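Bumon two-arm bench cell: setup and upkeep
2 min read

The Bumon is a bench cell with two arms on a shared rail. It is sold by Kirlow for picking small packaged goods into a basket and is delivered with both grippers fitted. The notes on this page cover mounting, finger care and cable checks.

Clamp the rail to the table before connecting power. The table must be flat and must not rock when both arms move together. Route the cables to the outside of each arm and leave enough slack for full wrist rotation.
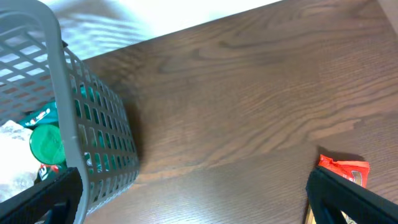 Can the fingers be changed without recalibrating the arm?
Replacing a finger with the same type requires only the gripper zero routine. A different finger length requires a new tool offset as well.

Set the basket within reach of both arms, with its long side parallel to the rail. Teach the rim height at two corners. Approach height is 40 mm above the taught rim. Small upright packs go in first along the front wall, and soft items go behind them. 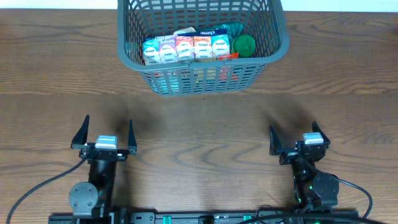

Basket at the far side of the table, grippers open. Five tissue packs in the front row.

For loose goods, run the pick test with the items lying flat and apart from each other. Start with the long packages, which show finger misalignment sooner than small ones do. If a package turns as the fingers close, stop the arm and check both finger screws.
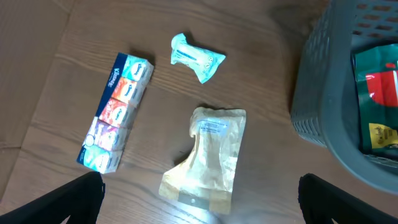

Pouches and thin film need a lower closing force. Reduce it in small steps until the item is held without creasing further, then save the value under that item's name. Wipe the finger pads with a dry cloth after each shift. Do not use solvent.

Every 200 hours of operation:
- Tighten the gripper bracket screws.
- Inspect the cable loops for wear where they pass the wrist.
- Check that the rail connectors are fully seated.
- Run the zero routine on both arms.

A wrist joint that drifts after zeroing should be replaced as a unit. Allow about two hours for the work. Spare wrists and fingers are stocked by Le Roux. Service questions go to Lindiwe Mtshali at the Juvbridge depot. 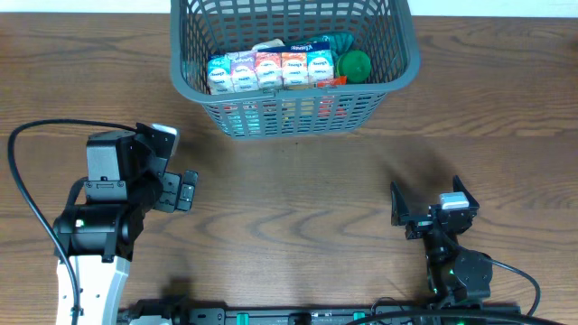
Both arms on the rail, center of the table clear.

Power down at the supply before removing any cover.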